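Shelf pusher tracks lose tension after a few weeks. Replace or adjust?

Asked 2024-08-26 in Store Fixtures and Shelving

We run a small pharmacy counter in Breswood and fitted clear plastic pusher tracks for boxed items last November. The front facing is fine with light cartons. With anything over 249 g the pusher stalls partway and the last two boxes stay at the back. Tracks are level, shelf depth is standard. Is there a tension adjustment, or do I need a different spring?
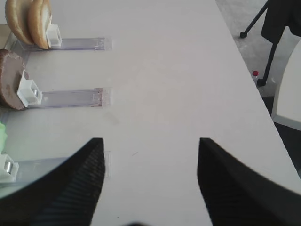

Roy Pickering
There is no adjustment on most of these. The coil is a constant-force type and is rated at the factory. Check the rating first, then the friction. Wipe the channel with a dry cloth. Do not oil it, oil holds dust and the cartons pick it up. If it still stalls, tilt the shelf 6 degrees toward the front. That fixed 11 of ours.

Edit: tilt only if you have a front stop. Without one the first carton goes on the floor.
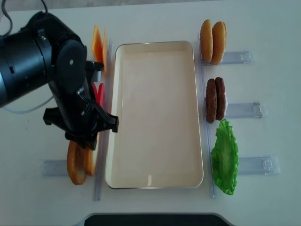
Ruth Yeoman
Tilting works but it hides the problem. A coil that is too weak for the load should be swapped for the next rating up. Trovska sells them separately, Marsden only as a full track. For heavier stock I gave up on pushers and use plain bins, restocked by hand.

Unnamed user
same problem here, ours were just installed backwards. check that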